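3.2 How people talk about their afternoon naps

I came into this part of the study thinking naps would be the easy bit. I asked 32 adults in Rweyemamu to keep a sleep diary through September, and I read every page myself, usually with tea.

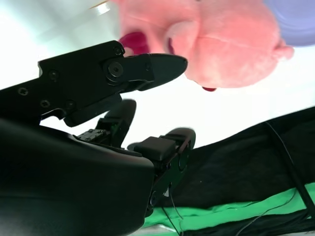
Figure 4. A pink plush toy.

Most of the diaries were wonderfully messy. People wrote "dozed" when they meant ten minutes and also when they meant the whole afternoon, so I went back and asked each of them for a start and an end time (a few were a little annoyed with me, fair enough!).
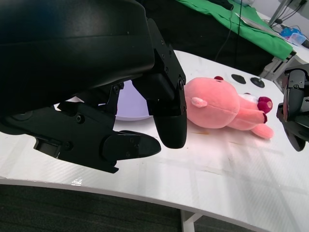
Did a nap after lunch push bedtime later?
Only for people who lay down past four o'clock, and even then the shift was small.

Longer naps were another story. The people who slept more than 100 minutes told me they woke up foggy and cross, and they tended to skip the evening entry altogether - which left me with holes right where I wanted data.
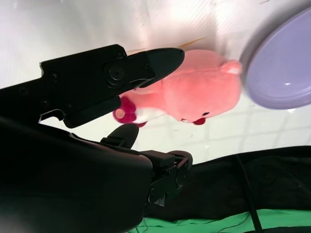
Weekend entries
Saturday naps started earlier and ran longer. I had expected parents of small children to nap less, but eight of them slept whenever the kids did and wrote it down very proudly.

I leaned toward calling this catch-up sleep in my first draft, and I still like the term.
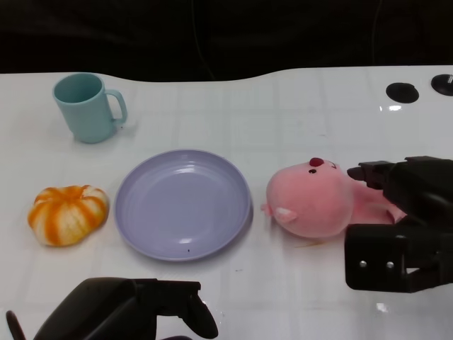

Wekesa Nyaga read that draft and objected that catch-up sleep assumes a debt, and my diaries never measured one. I've kept the term in the tables and dropped it from the discussion in Section 5.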